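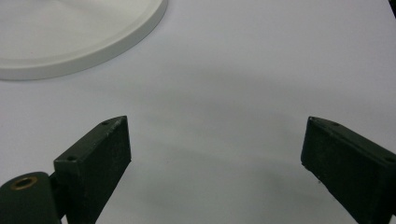
According to Aksel Gunnlaugsson, hand-held collection "only pays off if the wrist view during teaching matches the wrist view at run time," and his criticism of our earlier report was that we had assumed this match without measuring it. We address the point in this section.

4.2 Collection with hand-held grippers

Each demonstration was recorded by one operator holding a gripper in each hand. Fingers, linkage and camera mount have the same geometry as those on the Overgaard arms, so no retargeting of the finger pose is needed. Before every session the operator opened both grippers fully over a bare patch of table, and the finger tips were located in the wrist view (Figure 3, top). A session was rejected if either tip lay more than six pixels from its stored position.

We collected 600 demonstrations at the Lovham site and a further 49 by remote control of the arms. The remote set covers the same tasks and is used only for comparison. In the hanging task, a utensil is held in one gripper and must be placed on one of the arms of a mug tree. The second gripper is free to steady the stand or to take over the utensil (Figure 3, bottom). Operators were told to keep the utensil in view of at least one wrist camera and were given no other instruction on path or speed.

Figure 3. Top: wrist view with the fingers open. Bottom: hanging task, with a whisk in the left gripper and the right gripper empty.

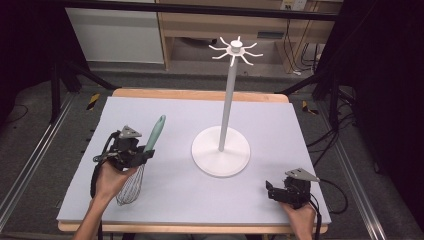 4.3 Filtering and alignment

The two wrist streams and the head stream were aligned on the Hasent clock signal. Segments with lost tracking were removed, leaving 3430 segments for training. Labels were checked by Efua Kyei against the head view.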